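# Sent stablecoins over the wrong network and the exchange shows nothing. Gone for good?

**guva_lurker**

Hi all, hoping somebody has been through this. I moved some dollar stablecoins out of my Guva wallet to my account at Datik last night, a little after 9 p.m. When I hit send, Guva gave me a choice of networks and I picked the one with the lowest fee (2 cents versus almost 15 dollars, so you can see why). The wallet says "completed" and the block explorer shows the transfer went through with plenty of confirmations. Datik shows nothing. No pending deposit, no email, zip.

Then I went back and read the deposit page properly, and it says to use only the network listed there. I did not use the network listed there. Ugh.

The address is the same string of characters on both networks, and that's what is confusing me. If the address is the same and the explorer says the coins arrived, where are they? Can I pull them back from Guva? I've got the transaction ID saved. It's 80 dollars, so I won't lose the house over it, but I was going to move a much bigger chunk next and now I'm scared to touch anything.

---

**Fimus_and_chill**

Okay, breathe, this one's often fixable! I did the exact same thing in February and got mine back, though it took 17 days and I refreshed my inbox like a maniac the whole time.

Your coins are sitting at Datik's address, only on the other network. Lots of these chains share the same address format, so one string works on both, but they're separate ledgers and the exchange has to be watching the right one to credit you. Datik holds the private key for that address – you don't – so you can't pull anything back from the Guva side. "Completed" means completed, sorry.

What I'd do is open a ticket under deposits (there was a "missing deposit" form when I did mine, it may have moved) and paste in the transaction ID, the coin, the amount, the network you used and the address you sent to. Put it all in the first message. I left out the network and lost most of a week going back and forth. Then leave the ticket alone, I'm pretty sure mine went to the back of the line every time I added a comment.

They may take a recovery fee. Ask what it is before you say yes, because on 80 dollars it could eat a good bit of it. And some exchanges won't do it at all under a certain amount or for networks they don't support in any form, so I can't promise you anything.

One more thing, and please take it seriously: you're going to get private messages now from "support agents" who can recover your funds. They're all crooks. A real one will never want your seed phrase. I got over 15 of those messages in one evening after posting my question.

For the big transfer, send a tiny test first, same coin and same network, and wait until it shows up as spendable before you send the rest. Yes, you pay the fee twice. I still do it every single time.

---

**coldbrewledger**

gone, happened to me with Weerakoon, they said not supported and closed the ticket. should of read the page

---

**weerakoon_refugee**

I'd go with the long answer over the short one, it really depends on the exchange. Weerakoon wouldn't do it for me either, but a friend had no trouble at Datik with a different coin.

Small addition: check whether your deposit address needed a memo or tag. It probably didn't for this coin, but if it did and you left it blank, mention that in the ticket too, it's a separate problem and they look it up in a different way. Also save a copy of the explorer page as a PDF now. And write down which network you used each time you send something, I keep a plain text file with the date, coin, network and fee and it has saved me a few headaches at tax time as well.

Good luck, and post back when you hear from them!

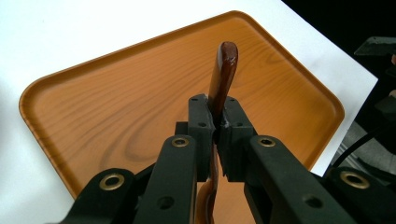
*Gripper jaws closed on a shiny reddish-brown piece, wood-grain tray underneath*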